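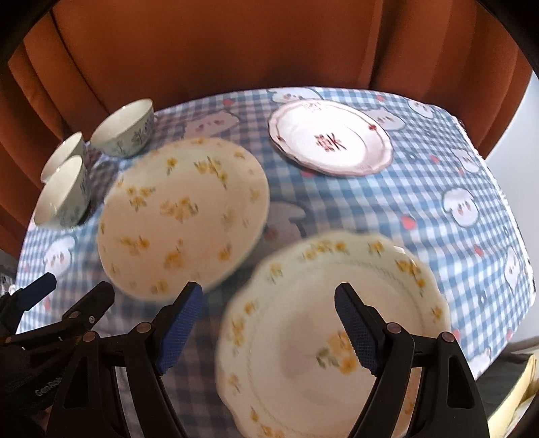
The two blue pads of a hand-held gripper, on either side of a plate's rim.

What the Hand Knows About Plates

My grandmother washed dishes every evening of her adult life, and if you had asked her how to pick up a plate she would have looked at you with real concern. I thought of her a good deal this past November, the month I spent helping Yulan Cheng's group in Saltivside teach a machine named Lisa to set and clear a table. I am a retired home economics teacher, and I was asked along for my opinions on tables, which are numerous. I came away with opinions on teaching instead, and I'd like to set a few of them down while I still remember which ones are mine and which I borrowed from Yulan.

There are a couple of ways to show a robot a job like this. You can sit at a desk and drive its arms from a distance, with a pair of handles and a screen, or you can take the gripper itself in your own fist, walk up to the table, and do the work with it as if it were a rather clumsy pair of tongs. Yulan's people do both. Khalil Ghanem is the best of them at the remote kind, and watching him is like watching a good organist, all that calm at one end and all that movement at the other. I was hopeless at it. My plates came down like dropped books.

With the gripper in my hand, though, I was fine within an afternoon (a long afternoon, and my wrist let me know about it). You squeeze, the jaws close, the pads meet the rim, and you feel the weight of the china arrive in your arm. A scalloped edge is the fussy kind. If you take it on the outward curve of the wave it sits one way, and if you take it in the dip it sits another, and after a while your hand goes looking for the spot it likes without consulting you.

I believe that hunting about is the most valuable thing a person can give to a robot, and it is exactly what we are most tempted to tidy away. When I started, I tried to give Lisa my best manners. I approached each plate from the same side, at the same speed, like someone demonstrating place settings to a class of eighth graders. Yulan let me record 49 of these and then told me, very kindly, that I had taught the robot one thing 49 times. She wanted the plate tipped toward me and the plate tipped away. She wanted a bowl crowding in beside it and teacups off in the corner, and a cloth with a busy pattern under everything, the way tables are in houses where people eat.

So I loosened up. I began to reach as I reach at home, a bit crooked, with a small correction near the end. I had been a little ashamed of the corrections, if you want to know, and those turned out to be the part Yulan was happiest with. A robot that has only been shown perfect reaches has no idea what to do once its own reach drifts, and it will drift.

Dean Hulme, an old colleague of mine who taught shop for many years, disagrees with nearly all of this. He says we never let a beginner learn the table saw by watching someone fumble, and that a machine ought to be given the cleanest example we have. I take his point about the saw. But I taught pie crust for a long time, and the students who did well were the ones who had seen me tear the dough and patch it. The ones who had only seen the lovely version froze at the first crack. Dean says that china is not pie crust, and there we have left it, for now.

I do have a worry, and it's about who holds the gripper. Eight people recorded on the days I was there, and I was the only one over 50. I pick up a plate with stiff fingers and a certain amount of planning. Vlasta Babić, who is left-handed, comes at everything from a direction I would never choose. If machines like Lisa are going to clear tables in ordinary homes, I would like them to have learned from a good many sorts of hands, and from cupboards with mismatched dishes in them — wedding plates, everyday plates, the good teacups. That costs time and money, and I understand why a group might settle for whoever is nearby. I would still ask them not to.

Yulan has invited me back, and I've told her I'll bring my own gravy boat.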